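I've been hooked on the small-parts table at the Drotstead fix-it fair ever since it opened in September, and I finally got a good look at it before lunch. It's tiny stuff, mostly, the kind of thing you'd lose down the back of a couch! Tia Pilkington tells me they've had 2,183 pieces across the tables so far (I believe her, my feet hurt).
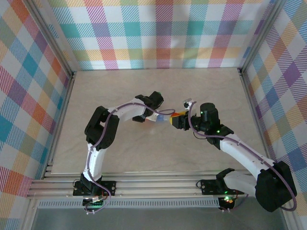

Two small pieces, one white and pale blue, one yellow and orange, nearly meet in the middle of the table at Drotstead.

My favorite part is still the plaid fabric on the walls, all pink and teal and yellow stripes. It reminds me of my grandma's picnic blanket, and I told Tia so twice. The fair stays open until 4 p.m., parking is $2, and there's pie by the side door if you get there early enough.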